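## Week 3 — Collecting Demonstrations

Last week we trained on somebody else's data. Now we make our own, and this is my favorite part of the course! A policy can only copy what you show it, so the way you move the arms matters as much as the network you pick later.

Vocabulary for the lab:

- **Episode:** one full try at a task, from start pose to finish
- **Reset:** putting the objects back, with small changes, before the next episode
- **Operator:** whoever is steering the arms
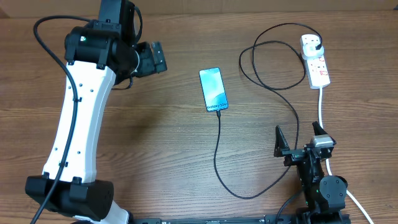

Cables are wonderful practice material and a real pain to learn from. A rigid block has one pose; a cord can lie in endless shapes, and two episodes will never start quite the same. Look at the charging lead plugged into the phone and how it curves across the table in a shallow U, then compare it with the big black loop coming off the power strip. Both are black, so a model working from pixels has to sort out which is which. Vary those curves between resets — a lot!

The Linholm set has 1,105 episodes, and Kazimír Štefanec's group found that the late ones helped most, after the operators had relaxed and stopped jerking the grippers.

**For lab:** work in pairs and record 128 episodes, swapping operators halfway. Keep your failed grasps in a separate folder and write a short note on each. Read chapter 2 of the Bustamante notes before you start.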